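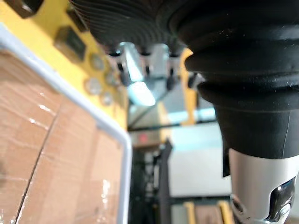 Brever 是一套用于模仿学习的遥操作数据，任务范围是仓内纸箱的接近、贴靠、推移和放回，由 Plorwood 的操作学习小组在 Steteden 场地录制。数据以腕部相机为主，外加关节状态、手部指令和文字任务说明。腕部视角有两个特点，使用前需要了解：末端自身长期占据画面的很大一部分，黑色的波纹橡胶套和银色金属筒往往把目标挤到一侧；目标本身也不好认，左下方这种裹着透明塑料膜的纸箱，膜面上的白色反光和褶皱会盖过箱体的边缘，箱面上那条斜的深色接缝有时反而是更稳定的线索。我们没有对这类帧做去反光处理，也没有裁掉末端。

版本信息

当前版本整理于 2022-09-08。与上一版相比，修正了部分片段中手部指令与图像的时间偏移，重写了任务说明的字段名，删除了一批录制中断后没有正常结束标记的片段。旧版的索引文件不能直接用于当前版本，请重新生成。

规模

共 249 个片段，其中 66 个含有失败或中途放弃的操作，失败片段与成功片段放在同一目录下，用标签区分。任务模板有 27 个，归为七类。一个片段只对应一个任务模板，不做拼接。

七类任务

接近：末端从停靠位移动到目标箱附近，不发生接触。
贴靠：手指接触箱面并保持，不推动。
推移：沿一个方向推动箱子，到达说明中指定的位置。
扶正：把偏斜的箱子转回与边沿平行。
取放：抓住箱体或包装膜可抓的部位，移到另一处放下。
避让：目标不变，路径上有其他物体，需要绕行。
撤回：任务结束或放弃之后，末端退回停靠位。

撤回单独成为一类，是 Baltasar Lagos 在试录阶段提出的。早期数据把撤回动作附在其他任务末尾，训练出来的策略容易在还没碰到箱子时就开始后退。拆开以后，接近和推移的片段都在目标状态达成后结束，不再带返回段。

目录结构

episodes 目录下每个片段一个子目录，子目录名为片段编号。子目录内有以下文件：

wrist 开头的文件为腕部图像序列，按时间戳命名。
state 为关节位置、关节速度和末端位姿。
command 为操作员下发的指令，包括手臂目标位姿和各手指的目标开合量。
meta 为任务模板编号、文字说明、操作员代号、结果标签和备注。

根目录下的 index 文件汇总所有片段的 meta 内容，可以只读这一个文件做筛选。calib 目录保存标定结果，按标定编号存放，meta 中的 calib_id 字段指向所用的那一份。相机重新固定后必定重新标定，所以同一任务模板下的片段可能对应不同的 calib_id，合并训练时不要默认外参一致。

采集方式

操作员用主手控制器带动机器人，观看的是场边的监视画面和腕部画面。录制由脚踏开关控制开始和结束。每个片段开始前，操作员从任务列表中抽取一条说明，朗读一遍后再踩开关，这段语音没有收录。目标箱的摆放由另一人完成，摆放人不看任务说明，避免把箱子摆成最容易完成的样子。

操作员为 Leidy Guzmán 和 Intan Wijaya，两人的片段都用代号标记，代号与姓名的对应关系不随数据发布。两人的习惯有差别：一人接触前会停顿，另一人倾向于边减速边接触。我们没有统一两种做法。如果训练时希望只用一种风格，可以按操作员代号筛选。

现场灯光按平时作业状态开启，没有另加补光。光线主要来自上方，金属件上的高光和包装膜上的反光因此很常见。相机使用固定曝光，亮区可能过曝，暗色橡胶件上的细节也可能很少。我们试过自动曝光，末端移动时亮度变化太快，后来放弃了。

标注

结果标签由 Anisa Chin 逐条回看后填写，分为成功、失败、放弃三种。失败指动作做完但目标状态没有达到，放弃指操作员主动终止。两者都计入前面所说的 66 个片段。推移和扶正两类存在一些边界情形，例如箱子位置已到但角度偏差明显，统一按任务说明中的文字判断：说明里没有要求角度的，不因角度判失败。

接触时刻为半自动标注。先由关节力矩变化给出候选时间，再人工核对。膜比较松时，手指先碰到膜、后碰到箱体，力矩变化不明显，这类片段的接触时刻以碰到箱体为准，并在备注里写明 film_first。使用接触时刻训练分段模型的，建议先把带这个标记的片段单独评估一次。

任务说明由人工书写，同一模板下有多种措辞，保留了口语说法，没有统一。原文为中文，英文版本由 Gøran Hellström 翻译校对，字段名为 text_en。中英文不一致时以中文为准。

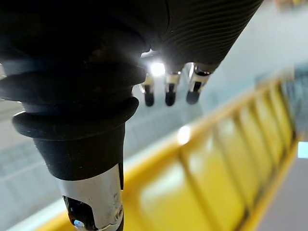

能不能只用腕部图像训练，不读关节状态？

可以训练，但我们不建议在推移和扶正两类上这样做。接触之后图像变化很小，策略很难判断箱子是否还在受力，容易停在原地或者继续加力。接近和撤回两类受影响较小。如果一定要用纯图像输入，请至少保留上一时刻的指令作为输入，并在评估时把接触前后分开统计。

数据划分

splits 目录提供默认划分，按任务模板和摆放批次划分，不按片段随机划分。同一批摆放中箱子的位置彼此接近，随机划分会让验证集结果偏高。避让类的部分模板只出现在测试集中，用来检查泛化。自行划分也可以，请在报告结果时说明划分依据。

读取

数据以 Wuisan 格式打包，读取工具在 tools 目录下。工具默认把图像、状态和指令对齐到图像时间戳，状态取线性插值，指令取最近一条早于该图像的记录。不希望对齐时，把 align 设为 none，三路数据会按各自的原始时间戳返回。手指指令的顺序写在 calib 目录的 hand_map 文件里，不要依照图像中的左右位置推断，腕部相机的安装方向与手部坐标系不一致。

读取时出现 missing calib 提示，通常是只下载了 episodes 目录，把 calib 目录补齐即可。出现 time reversed 提示的，请检查是否混用了旧版索引。

预处理建议

图像缩小前先看一下目标箱在画面里占多少。居中裁剪在本数据上效果不好，目标经常靠近画面边缘，中间反而是末端或远处的背景。我们内部的基线使用整幅缩放，不裁剪。

颜色扰动幅度不宜过大。现场有不少黄色设备部件，任务说明里偶尔会用颜色指代位置，例如“靠黄色立柱那一侧”，色相变化太大会让说明与图像对不上。水平翻转不要使用，说明中有左右方位词，手部结构也不对称。

末端遮挡可以用掩膜处理，masks 目录提供了一份粗略掩膜，按关节位置生成，边缘不准确。橡胶套弯折时形状会变，掩膜没有跟随这一变化。用它做损失加权没有问题，用它做背景替换会留下明显的黑边。

已知问题

背景虚化较重。镜头对焦偏近，远处物体只能看到大致形状和颜色，不适合用来训练场地定位。

橡胶件和镜头附近会有灰尘。录制期间做过清洁，但没有记录每次清洁的时间，因此无法按洁净程度筛选。

少数取放片段中，手指夹住的是膜，箱体随膜一起移动。结果按目标状态判断，达到即为成功，备注为 film_grasp。部署时不希望出现这种抓法的，请剔除。

直射灯光进入镜头时，手指附近的细节会丢失。受影响的帧没有逐帧标记。

适用与不适用

本数据适合用于模仿学习、腕部视角下的目标识别、操作阶段划分和失败检测。不适合用来评估抓取力、包装破损风险或作业节拍，操作员录制时没有被要求追求速度，箱内物品的重量也没有记录。用本数据训练的策略上真机之前，请先在限速条件下测试，并保持急停可触及。

人员与隐私

录制区在片段录制期间不允许无关人员进入。发布前检查过图像中的人脸和可辨认文字，检查由两人分别完成，结果不一致的片段整段移除。如果仍发现遗漏，请把片段编号和时间戳发给维护人，我们会在下一次更新时处理，并在变更记录中列出编号。

后续计划

11 月计划补录避让类，重点是目标箱与边框距离较近的情形，现有数据在这部分偏少。补录会沿用现有字段，不改目录结构。双臂任务不在计划内。

维护

数据内容与标签由 Anisa Chin 负责，读取工具由 Baltasar Lagos 负责。提交问题时请附上版本、片段编号和完整报错，涉及标签争议的请同时写明依据的任务说明原文。引用时写 Brever 加版本日期即可。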